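Ooid Sand and Where It Comes From: Project Report, Earth Science, Year 2

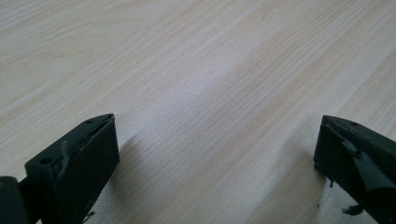
What is an ooid?
A small round grain of calcium carbonate, built up in thin coats around a speck of shell or quartz. To qualify it must be under 2 mm across. Anything larger is called a pisoid, a word that made our seminar group less mature than it should have been.

We were given a bag of loose sand from the Skostero shoal and a block of much older limestone from the Panico quarry, and asked whether the two had formed in the same sort of water. The plan was to count coated grains under the microscope until we reached 2,000. We reached 809. The report template has a box for "deviations from plan" and we have used all of it.

Grains were sorted by shape, coat thickness and whatever sat in the middle. In the Skostero sand most centres were bits of shell. In the Panico block they were mostly quartz, and 44 grains had centres we could not name, so they went down as "other" – a category that grew steadily after lunch.

Coats in the modern sand were thin and even, which fits shallow water with regular tides. The older grains had thicker, lopsided coats, as if they had spent long spells lying still. Microbes may have had a hand in that. Our slides were too thick to show it, and grinding them thinner cost us two slides.

Counts were entered in Hatix, which rounds percentages whether you want it to or not. Table 3 therefore adds up to 101.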